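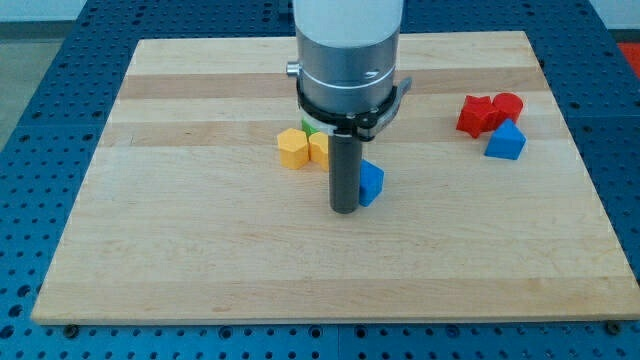
The maple-looking board bolted down on the blue table, tool just above the wood. Reds and the blue prism over on the right.

May, back bench, started writing at 4:40 pm

Long one today, so get a coffee if you're catching up from home. I have been putting off writing this because I wanted to have something finished to put in it, and Vasylyna very kindly pointed out that if I wait for that the notebook will stay empty until winter. So these are notes on a half-finished thing, in the order I remember them.

The board first. I'm fond of this board and I may as well admit it. Striped all the way across, pale cream going to tan, with one darker band toward the back that I have started using as a landmark when I talk to Yaroslav over the phone ("it went wrong just in front of the dark stripe" is a sentence I've said more than once this week). The bolts at the front corners sit in the table holes just beyond the wood, so we didn't have to drill the board itself, and if we ever want the table back for something else it all comes up with one hex key. Please put the hex key back in the blue-lidded tin and not in your apron. I'm looking at myself here as much as anybody.

I checked the board for level in the morning with the long straightedge and the feeler gauges. Left to right is lovely. Front to back there is a very slight crown in the middle, which I could just get the thinnest gauge under at both ends. I thought about sanding it and then thought about how long I would spend sanding it, and decided to let the software carry it. Demyd's surface map takes care of this sort of thing: you touch the tool down at a set of points, it stores the heights, and after that any move "along the board" follows the real wood. The map is in the shared folder under nunomier/surface, and the one from this morning is the good one. The older one is from before I tightened the bolts, so don't load it, and if somebody has time to rename it to something frightening I'd be grateful.

For those who have only been getting the short version from me: Nunomier is the tabletop sorting build. Blocks go down on the board any old way, and the arm is meant to slide them into groups by nudging them from above with the gray tool, no picking up. Siriporn's idea, from the evening we were all grumbling about fingers that never close straight. I liked it immediately. I still like it, though I now know a good deal more about how a small star behaves when you lean on one of its points.

Tool mounting

The black bracket goes around the lower part of the silver flange with the lever to the side. I had it clamped too low for most of the morning, and every time the arm came down near the back of the board the bracket worried me. Slid it up, tightened it, and re-taught the tip position. Tip offset is saved as nunomier_tip_b. The a version is wrong now and I've crossed it out on the whiteboard.

A thing I'd like Uliana's opinion on when she's next in: the little lever works fine, but after a long run I could turn the tool very slightly in the collar with my fingers. It's round, so a bit of turning doesn't hurt the pushing at all, but if it can turn then I suppose it can also creep upward, and that would spoil the height. I have put a pencil line on the tool where it meets the bracket. If the line moves, please write down here how long it had been running.

Clearance between tip and wood: I settled on a gap you can slide a folded index card through. With the tip any lower it kisses the crown in the middle of the board (see above, my fault for not sanding) and with it much higher the tool catches the short blocks too near the top and they rock before they slide. The red cylinder is the worst for this, it does a sort of curtsy.

Blocks

They are from the Nekasley box, the ordinary shape set that used to live in the waiting corner. Yellow, green, blue and red. I washed them, which made a bigger difference than I would have guessed, because some had a stickiness on one face that I prefer not to think about. After washing, they all slid more alike and I threw away the per-block friction table I'd been so proud of. Yaroslav says I should keep it for sentimental reasons. It's in the recycling, Yaroslav.

Starting layout for the afternoon runs was a row by the tool and then the three on the right kept close together: the red star and red cylinder touching, and the blue prism in front of them. The idea is that the arm has to get the blue prism away from the reds and bring it over to the other blue without taking the star along for the ride. There's a wide bit of bare wood between the two groups, so it has room to change its mind on the way.

What happened, more or less in order

First few runs after lunch were sulky. The planner wanted to come in at the prism from the side facing the cylinder, where of course there is no room to put a tool down, and it spent a long time considering this and then stopped with a polite message. I raised the cost for starting points that touch another block and it began going around the back, which takes longer but looks sensible when you watch it.

Then a good stretch. The prism slid over nicely when pushed on a flat face, and the arm corrected itself twice along the way with small taps that I found very charming. I called Vasylyna over to see and naturally on that run it pushed the prism into the yellow row and carried the whole lot toward the back edge like a snowplow. I hit pause. Nothing fell. She said it looked very determined.

The snowplow problem is the real one for this week, I think. The planner knows where the blocks are when it starts a push and doesn't look again until the push is done, so if it picks up a passenger halfway it has no idea. Demyd suggested shorter pushes. I tried cutting the longest allowed push in half and it was better straight away, though everything takes a good deal longer because the arm lifts and comes down again each time. I'd like to try lifting less between pushes before we give up on speed. The blocks are not tall and we're lifting as if we had to clear a teapot.

Logs: the main run saved 1,554 entries before I paused it, and the one with shorter pushes saved 1,859, both in the folder with the surface map. The logger can hold up to 4,000 before it starts writing over the oldest, so if you leave it going over dinner, please copy things off first. I lost an evening's worth that way in the early days and was not good company afterward. There is one odd entry, number 432 in the shorter-push log, where the height reads as if the tip were well inside the wood. The board has no mark on it at that spot and I looked with a flashlight, so I'm calling it a bad reading until I see another.

Odds and ends

The arm makes a small click on its way up from the left side of the board. It has probably always made it and I only heard it today because the compressor next door was off. Uliana, when you look at the bracket, could you listen for this too?

I want to try a thin felt edge along the back of the board so a runaway block has something to bump against. Siriporn is against it as she thinks we'd start relying on it, and she has a point, but I've been down on my knees after the green one quite enough. We agreed I can have the felt for testing and it comes off for the open evening.

Chornovol lent us the spare power supply again and would like it back before the end of the month. It's labeled. The label says Nemier on the other side because I reused an old one, so go by the red tape.

For next time, whoever gets here first: load nunomier_tip_b, check the pencil line, load this morning's surface map, and run the warm-up circle once with nothing else going on so you can hear that click for yourself. Keep the short push setting. Then try the lift at half of what it is now, starting at the front of the board where there's lots of open wood, and write down which blocks it brushes against on the way over, if any.

6:15 pm. Yaroslav just phoned and wants to know if the star can be pushed from the inside corner between two points. I tried it by hand with a pencil and it tracks beautifully that way, much straighter than on a tip. So that goes on the list too, ahead of the felt. I've left the arm parked high and the switch off, and the leftover plum cake is in the tin by the kettle, please finish it.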